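About us

I'm going to skip the mission statement, if that's okay with you. I started Elgate because my own kids had outgrown the baby toys and I couldn't find a good plain set of shapes to replace them that didn't sing at me. That was one January at my kitchen table in Pillton, with a borrowed saw, a lot of sandpaper and a pretty poor understanding of how much shipping costs.

We do two things now. We sell block sets and the boards that go under them, and we run shape mornings for preschoolers in the front half of the shop (the back half is boxes, glue and my desk, which is also boxes). The boards we make ourselves. The blocks come in from Vollell, a molding shop two towns over that was willing to do small runs for a person who had never ordered a mold in her life and kept changing her mind about the star.

Oh, the star! I sent that star back so many times. The first one had points that were too skinny, and the second one looked like a flower. The one we sell now is fat and chunky with five points, thick enough for a small hand to get hold of properly, and it's still the shape most kids go for first. I've stopped trying to predict what comes after that. Some kids want everything green. Some want to build a wall with the flat ones and put the star in jail.

People often guess that we're a wooden toy company that sold out and went plastic, so let me tell that story the way it happened. The first sets were all wood, painted in my garage, and I loved them. But we were lending them out to day cares, and day cares wash things. They wash things a lot! After a few months of that the paint was tired and so was I, from repainting it. So the blocks went to plastic, in solid colors all the way through, and the board stayed wood. I like the two together. Bright blocks look great on pale wood, and a wooden board has a nice low knock to it when you set something down.
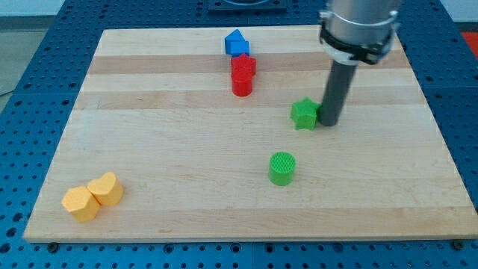 Why don't your boards all come out the same color?

We glue them up from strips, and every strip is its own piece of wood. Most are pale, a few come out of the stack tan, and we don't sort those out or stain them to match. If you order two boards they'll be cousins, and I'd be happy to swap one if you truly can't stand it, but so far people mostly tell me they like the darker bands. Kids use them as roads.

The glue-ups happen on Mondays. I lay the strips out dry, shuffle them until I like the order, glue, clamp, and then go do something else before I start fussing with them again. After that it's planing and sanding and a food-safe oil, two coats, and a good long sit on the rack. Small knots stay in as long as they're tight and smooth. Anything that could catch a finger gets cut out and turned into a sample, and the samples get turned into coasters, and I have so many coasters.

Our sets have grown a bit over the years. The starter set is small on purpose, just enough shapes to sort and stack without losing half of them under the couch by Friday. The big one is called the Chareonsuk set, after the street where we had our first real shop, and it has 60 pieces and a canvas bag. I used to sell it with a printed sheet of activities. Then I watched what happened to the sheet (folded, chewed, drawn on) and now I just put the ideas on this site and leave the paper out.

The mornings are my favorite part of the week. We take up to 17 kids, and each grown-up gets a stool and, if I've remembered to buy it, decent coffee. There's no lesson as such. I put the boards out with a handful of blocks on each and wait. Somebody stands a cylinder up. Somebody else lays one down and finds out that it rolls, and then for the next ten minutes that's all anyone wants to do. Sometimes I'll ask a question, like which ones could you push along and which ones would tip over, and then I try hard to keep quiet - harder than it sounds for me - while they work it out. I've learned more about friction from four-year-olds than I ever did in school.

We also lend sets to classrooms for free. You keep the set for 30 days, you give it a wipe with warm soapy water and you bring it back. If a piece is missing, just tell me. I have a drawer of spares sorted by shape, and I won't be upset about it. The one thing I do ask is that you please don't put the boards in the dishwasher. They warp, and I can't unwarp them. Blocks in the sink, board with a damp cloth, stand it on its edge to dry, done.

As for what's next, I'd like to do a half-size board for kids who play on the floor of the car or at Grandma's coffee table, and I've been going back and forth about an oval. Vollell thinks the oval is a good idea. I think it looks like a potato. If you have an opinion, the comments are open and I read them all, usually late at night with a bowl of cereal.

The shop is at 593 Mill Road in Pillton, on the side with the bakery. Come by and stack something! The door sticks, so give it a push.

Comments

pilltonmom2: We've had our board three years and it has a juice stain in the shape of a boot. Still used every day. Is there a way to get the stain out or do I just love it now?

Elgate: Light sanding with the grain, then a little oil. Or love it, I vote for that.

rowhouse_kinder: Borrowed a set for my class and had to order our own after, the kids kept asking where the star went.

tb: Yes to the oval. Potatoes are fine.

Related
Caring for your board
How to borrow a set
Shape mornings: what to bring
Ten games with a handful of blocks
Spare pieces and replacements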